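冰箱里的水果怎么放才耐吃

买回来的水果坏得快，多半是放的地方不对。同样一袋苹果，摊在窗台上很快就发绵，收进冰箱里能吃很久。下面按步骤写，从进门分拣开始，到最后怎么清理冰箱。我家的冰箱是对开门的，小冰箱的做法差不多，只是要多动几次手。

一、进门先分拣

水果到家以后不要整袋塞进冰箱。先倒在台面上，一个一个看，分成三堆。

第一堆是有磕碰、破皮、软斑的，当天或者第二天吃掉，削掉坏的部分煮成果酱也行。如果切开后果心已经发霉，整个扔掉，不要只挖掉一块。

第二堆是还没熟的。牛油果、猕猴桃、芒果、桃子、硬柿子都常见这种情况。没熟的不进冰箱，低温下它们熟得很慢，有的干脆不熟，芒果还会起黑斑。

第三堆是熟的、完好的，准备冷藏。

分拣时顺手把超市的塑料膜和橡皮筋拆掉。箱装水果底下常垫一张吸水纸，潮了就换成厨房纸。

二、不要急着洗

除了马上要吃的，一律不洗。表皮上那层白霜（葡萄和蓝莓最明显）能减少水分流失，洗掉以后放不久。草莓更怕水，蒂一摘，水从摘口进去，隔天就塌了。

如果实在看不得上面有土，用干布或者软毛刷擦一擦。已经洗了的，摊开晾到表面完全干，再垫着纸收起来。

三、哪些要分开放

苹果、梨、熟香蕉、熟猕猴桃会放出较多乙烯，这种气体会催熟旁边的东西。叶菜、黄瓜、西兰花跟苹果放一格，叶子会发黄，黄瓜会变软。我的做法是一个抽屉只放苹果和梨，另一个抽屉放蔬菜，中间不混。

冰箱只有一个抽屉的，把苹果装进保鲜袋，袋口折一下，不用扎死，放到上层去。

反过来也可以利用这一点：想让硬猕猴桃快点熟，就跟一个苹果一起装进纸袋，放在室温下，每天捏一下，稍微有弹性就可以拿出来冷藏了。

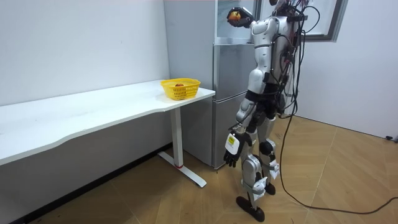 四、每一层放什么

冰箱各处的温度不一样。多数直冷冰箱靠后壁的地方最冷，水果贴着后壁容易冻伤，化开以后发水、发褐。风冷冰箱要避开出风口，出风口前面的东西也容易干。

上层：放已经切好的水果、开了盒的浆果，眼睛一看就能看到，不会忘。切好的要盖严，当天吃完最好，最多留到第二天。

中层：放葡萄、樱桃、蓝莓。原来的透气盒可以直接用，盒底换一张干纸。不要叠得太高，最下面的压破一个，周围很快跟着坏。

抽屉：放苹果、梨、橙子。抽屉上如果有湿度拨片，放苹果和梨的那一格开着通风，放叶菜的那一格关上。

门架：温度最不稳，放柠檬、整瓶果汁这类耐放的就行。

我原来用的那台Distel没有湿度拨片，就在抽屉里铺一块干净棉布，布潮了拿出来换，效果也过得去。

五、温度设多少

冷藏室设在2到4度之间比较合适。面板上的数字只是参考，想知道准不准，买一支冰箱温度计，放在中层的一杯水里，过一夜再看。我用的是Kasteck的小温度计，型号2210，后面带个挂钩，读数清楚。同类的都可以，不必认牌子。

不要塞得太满。我的经验是装到75%就停，剩下的空间留给冷气走。买多了的，宁可当天分给邻居，或者切块冷冻。

刚煮好的果酱、刚出锅的菜，都不要紧挨着水果放，先散一散热气。

六、不进冰箱的

香蕉：低温下皮会发黑，里面倒不一定坏。挂起来放，蒂的一头用保鲜膜包住，可以慢一点熟。

没切的西瓜：室温阴凉处放着，切开以后贴一层保鲜膜再冷藏。

没熟的芒果、牛油果、桃子：上面说过，先放熟。

菠萝：整个的放室温，削了皮就要冷藏，尽快吃。

番茄很多人当水果吃，红透之前也放在外面，冷藏过的番茄香味会淡。

七、冷冻水果

浆果和香蕉都适合冷冻。浆果洗净沥干，单层铺在烤盘上，先冻硬，再装袋，这样不会粘成一坨。香蕉去皮切段，同样处理。袋子上写明月份，比如“五月，草莓”，先冻的先吃。

冻过的水果口感会变软，适合打奶昔、煮果酱、拌在燕麦里，不适合直接摆盘。我用的是Bang的厚密封袋，洗干净能反复用，薄的那种冻久了容易在折角处裂开。

八、每周清一次

找一个固定的时间，最好是下次采购之前，那时候冰箱最空。把抽屉抽出来，水果逐个翻一遍，有软斑的挑出来先吃。抽屉用温水加一点小苏打擦，擦干再装回去。门封条的褶皱里容易积果汁和霉点，用旧牙刷刷一刷。

朋友Dong-geon Tak在Trenerow市场卖过多年水果，他教我一个办法：新买的放后面，旧的往前挪，跟店里理货一样。我照着做了以后，扔掉的水果少了很多，一年下来一家人省出的钱超过2箱苹果。

九、几个常见的问题

苹果切开发褐还能吃吗？能吃，那是氧化。泡一会儿淡盐水，或者挤点柠檬汁，会慢一些。

苹果皮摸起来有蜡怎么办？吃之前用温水搓洗，介意的就削皮。

葡萄要不要剪下来放？整串放就行。要剪的话留一小段果梗，不要直接揪，揪出口子的先吃。

抽屉里总有水怎么办？先看是不是装得太满，再看排水孔有没有堵。排水孔一般在冷藏室后壁下方，用软管或者随机附的小刷子通一下，再倒一点温水试试能不能流走。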